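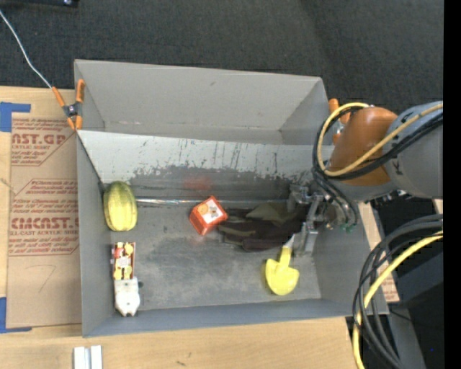
Indlow Gardens to extend evening opening and add seating on the east lawn

1 Oct 2013

The Indlow Gardens Trust has confirmed that the gardens will stay open until 8pm on weekdays from the start of November, following a trial held over the summer. Weekend hours are unchanged.

The trial covered the main lawn, the fountain walk and the Culidia Street entrance. Visitor numbers after 6pm rose by 37 per cent compared with the same period last year, with the largest increase among people working in the offices to the north of the gardens. Many of those who replied to the Trust's survey asked for better lighting and for more places to sit. The survey received 800 replies.

In response, the Trust will place 110 movable chairs and 35 small tables on the east lawn. The furniture may be used without charge and visitors are welcome to arrange it as they wish, provided that the paths are kept clear for wheelchairs and pushchairs. It will be brought in during frost or high winds.

New lamps will be fitted along the fountain walk before the longer hours begin. The work has been awarded to Bergmann, who also restored the railings on the south side. The walk will be closed in two stages while cables are laid, and visitors should use the Hernano Gate during the first of these. Signs will be in place at each entrance.

Illia Horobets, Director of the Trust, said: "The gardens are used from early morning by people on their way to work, and it has long been our wish that they should be just as useful to them on the way home. The summer trial showed that there is a steady demand, and we are grateful to everyone who took the time to complete the survey."

The kiosk beside the fountain will remain open until 7pm on weekdays for hot drinks and light meals. The reading corner will continue to close at dusk – books and newspapers should be returned to the stand before then.

Dogs on leads are admitted at all times, except on the east lawn. Bicycles must be wheeled within the gardens or left at the racks on Culidia Street.

The longer hours will be reviewed in the spring. Comments may be left at the kiosk or sent in writing to the Trust's office at the Hernano Gate.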